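Griltby Trial Lens Cabinet

If you have ever finished a Friday clinic with a plus two-fifty where the minus two-fifty should be, you already know why we make this cabinet. Trial lenses wander. The Griltby gives each one a slot too narrow for any lens but its own, so a stray has to sit on the lid looking guilty until somebody deals with it.

We build it at Drumholm, in powder-coated steel, in two colours. One is grey. The other is called Nurmi, and is a slightly warmer grey.

What you get

Two pull-out trays on full-length runners
125 numbered slots, with cylinders kept apart from spheres
A lift-out rack for prisms, occluders and that pinhole everyone borrows
Lock and two keys (put the spare somewhere other than in the cabinet)
Lenses not included. People do ask.

Fitting it into your room

The cabinet is 700 mm wide, which suits the bench beside most refraction chairs. It will sit on a counter or bolt to the wall, and the bracket comes in the box. Allow enough room in front for the trays to come all the way out, plus your knees. If you're in a rental and the landlord is funny about holes, order the rubber feet.

Cleaning is a damp cloth and mild soap. Please don't use acetone on the slot numbers. Raili Honkanen, our designer, tested this for you and spent a long September afternoon repainting them. 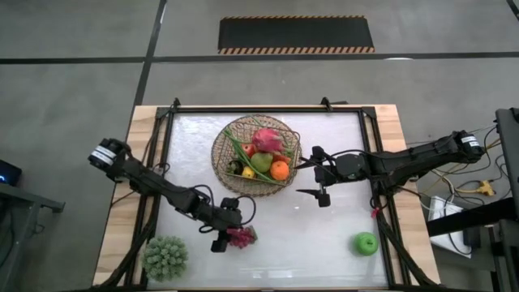 The Cosa insert

Practices that see a lot of children usually add the Cosa, a shallow tray for small trial frames and fixation sticks. It drops in over the lower tray and comes out again when you need to wipe jam off it. It fits every Griltby except the first model, which had rounded corners for reasons that seemed good at the time.

Ordering and returns

Cabinets are made to order and go out by road freight with the trays taped shut. Take the tape off before you decide the lock is faulty. Returns are fine if the cabinet is unused and you still have the carton. Spare keys, feet and runners can be ordered separately; quote the number stamped under the top tray.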